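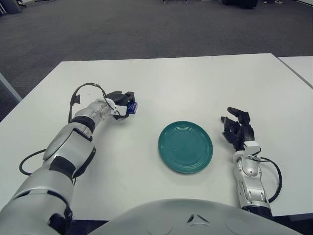

Department of Consumer and Household Studies, Flodmont College
Second-year project reports

How Long Is a Dinner Plate? Portion Language in Dormitory Cooking

Background

Our project began with a recipe card taped inside a cupboard door in the Hastis dormitory kitchen. It told the reader to cook "enough rice for the plate." It did not say which plate, how many people were standing behind it, or what the rice was expected to do once it got there. Everyone on our team had followed the card at least once, and everyone had ended up with a different quantity of rice, usually too much. We proposed studying how students who cook for themselves decide how much to cook, and the department, which had perhaps been hoping for something on water heaters, approved the proposal in February.

The working title had "plate" in it because we assumed the plate would be our unit of measurement. As will become clear, it was a poor unit. We kept the title anyway, having already made the poster.

Method

We handed out 150 short questionnaires in the Hastis and Debnath dormitories. Each one asked the respondent to write down, in their own words, how they decide on a portion of rice, pasta, soup and salad. We left a full line for each answer. Several people used the line to tell us they did not eat salad, and one drew a lettuce with a cross through it, which we coded as "does not eat salad."

We then invited 19 of the respondents to cook a meal in the Debnath kitchen while one of us took notes. Two withdrew on learning that they would have to wash up, leaving 17 cooking sessions. We consider this dropout rate informative in its own way, though our advisor asked us to take it out of the findings, so it is here instead.

Participants brought their own ingredients. We supplied pans, dishes and a kitchen scale, and asked each person to say how much they planned to make before they started. We weighed the food before cooking and weighed whatever was left over at the end. We did not weigh anything on its way into a person. An early draft of the protocol involved pausing the meal halfway through for a second reading, and the first participant we tried this on looked at us in a way that led to a revised protocol.

The units people use

The questionnaires gave us far more units than we had prepared for. Handfuls and cups were common. So was "a pot," usually without any mention of the pot's size, as if the pot had been issued by the government. Pasta was often measured by the bag: half a bag, most of a bag, or "what's left in the bag," which puts the decision in the hands of whoever cooked last.

Soup produced the vaguest answers. Respondents tended to describe it by time, as in "soup until Thursday," and we had no column for days. We added one. After that the soup data looked much better, and we would suggest to any future team that they ask about soup first and build the rest of the form around it.

Rice was where people were most confident and, in the kitchen, most wrong. The favorite method was to pour until it looked right. Dry rice looks right for a very long time. Most participants who poured by eye had leftovers, and several had enough to feed the note-taker, which is how the note-taker came to gain a reputation for volunteering.

What happened with the dishes

We had expected dish size to steer the portion. People would see a wide plate, we thought, and cook to fill it. In most sessions the participant did not choose a dish until the food was done, and then took whichever one was nearest. The dish could hardly influence a decision that had been made twenty minutes before anyone looked at it. This removed our central hypothesis early in the fourth session, and we spent the rest of the project being quite brave about it.

What did seem to matter was the pan. Participants given the larger pan tended to cook more, and a few said so out loud while doing it. "It looks lonely in there" was written down word for word, about a single serving of pasta. We had not planned to compare pans, so the larger one was handed out according to whether it was clean. Nothing firm should be built on this.

Storage and intentions

We asked everyone with leftovers what would become of them. All of them had a plan, and the plans were excellent. Lunch came up a great deal. We then asked again 3 days later, by message. Some had eaten the food. Some had moved it to the back of the fridge, where it was described as "still there." The remainder did not reply, and we have drawn our own conclusions about the rice.

The measuring cup trial

For the last part of the project we placed a plain measuring cup in each kitchen, beside a card giving a single serving of dry rice and dry pasta. The Debnath cup stayed where we left it. The Hastis cup moved into a cupboard, then onto a windowsill, and was last seen holding pens. We could not tell whether the Debnath cup was being used and carefully put back or simply ignored, and we had left ourselves no way of finding out.

Limitations

Our participants knew they were being watched, and some of them cooked as if for a visiting relative. The scale, a Skerketti we borrowed from the department, switched itself off between readings to save its battery, so a few weights were taken twice and averaged by people who were hungry. Both dormitories also share a grocery store, and it sells rice mainly in large bags. Students elsewhere may pour differently.

Suggestions for a later team

Compare pans on purpose. Put the serving card inside the rice container, where a person pouring rice is already looking. Use a scale that stays awake. The recipe card in Hastis is still on the cupboard door, and we have added a penciled note giving the amount of dry rice for one person. Someone has since written "big person or small?" underneath it, and we pass the question on to next year's group along with the spreadsheet.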